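Katene word list — readme

Last touched 23 July 2021. Read this before you open the spreadsheet, please, it saves me emails.

What it is
A list of spoken words and short phrases collected from people who grew up in and near Marska. Names for food, weather, tools, insults, kids' games. 793 entries in the main file. Started by Angus Wihongi, kept going by me (Nikau Hoani). We wanted 1,000 and stopped short, may pick it up again.

What's in the folder
katene_main.csv — the list
katene_sources.csv — who said what, initials only
notes.txt — my typing notes, messy
old/ — Angus's first version, don't use it, spellings differ

Columns in the main file
word — as we spell it
say — rough guide to how it sounds, not IPA, sorry
meaning — plain English
where — Marska, Totow, or "both"
age — age band of the speaker, not of the word
sure — y / n / m (m = maybe, only one person gave it)

Blank means we didn't ask. A dash means we asked and they didn't know. Please don't merge the two, someone did that once and it took me a week to undo.

How it was collected
Kitchen-table chats mostly. 12 speakers, all over fifty except one. Angus had a sheet of prompts ("what do you call the end of a loaf") and people wandered off it, which was the good part. No audio is shared. Speakers agreed to the list being public and to nothing else.

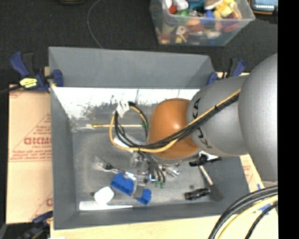 Spelling. We went with whatever the speaker wrote down if they wrote it down, otherwise Angus's ear. So "skelly" and "skellie" are both in there, same word, row for each. Sort by meaning if you want to catch these. Double letters are a mess thruout.

Known problems
- 13 rows have the meaning cut short, from a bad export. Marked TRUNC.
- Totow is thin. Most of those words come from one family.
- Fishing words are over-represented, two of the speakers wouldn't talk about much else.
- Some insults are left out at the speakers' request. Don't ask.
- Accents in the say column break in older versions of Excel. Open as UTF-8.

Good for
Browsing, school projects, comparing with your own town's words. Not good for frequency counts or any claim about how many people say a thing. We never sampled for that.

Using it
Free to copy and change. Credit "Katene word list, Wihongi and Hoani". If you print it, send us one.

Fixes
Send the row number and the correction, one per line. New words welcome but say who you heard it from and where they grew up. I get to these in batches, usually March.

To do
- seperate the weather words into their own tab
- go back to the Totow family about the bread ones
- finish the say column from row 600 down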